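Mastidier tip-handling kit, anyone kept theirs after the trial?

Posted by ullabacklund

Month two of the Mastidier trial here and I've got to decide in March whether we buy it or send it back.

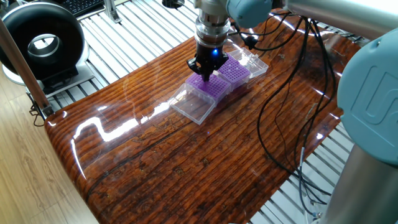
We went for the package with the gripper, the teaching software and 2 support calls, all through Kravets because they're the only ones who'd answer the phone. Setting up was easier than I feared. You drag the arm to where you want it, press save, drag it to the next place, and so on. I had it moving tip boxes by teatime and was very pleased with myself!

What I don't like is the software. Every time I rename a position it forgets the approach height, so I've gone back to names like "pos_new_new". Also the gripper force setting goes from 1 to 1000 and the manual doesn't say what the units are. I've settled on 200 for tip boxes and I couldn't tell you why that works. Anyone got further than me?

Reply by gosling_bench

We kept ours. The units thing drove me mad too, I asked Kravets and got sent the same page of the manual back. 200 sounds low to me, we run a fair bit higher, but our boxes are a different make.

The renaming bug is fixed in the newer version, ask them for it because it won't offer it to you.

Reply by Retno Liem

Sorry, I'm going to be the grump. We had the Mastidier on trial and sent it back. Lovely arm, no complaints there, but the kit is a gripper and a bit of software at a price that made my boss laugh out loud. We bought the Trunberg gripper on its own and wrote our own scripts. Took ages, mind you.

And please tie your cables up before you let it run overnight. Ours caught a loop on the way round and stopped dead, and I got the phone call.

Reply by ullabacklund

@gosling_bench thank you, I've emailed them for the new version. What sort of number are you on for the force?

@Retno Liem fair point on the cables, they're on my list (it's a long list). But "wrote our own scripts" is doing a lot of work in that post! There's only me here and I can't code for toffee. The drag and save bit is what I'd be paying for.

Reply by Retno Liem

All right, if it's just you then I'd maybe haggle instead. They knocked a bit off for a lab down the corridor from us. I still think it's dear.

Reply by gosling_bench

We're on 350. Start lower and creep up, and watch the lids, the hinges on ours didn't like being squeezed.

Has anybody tried the Gosovura fingers on it? Wondering if they fit without an adaptor.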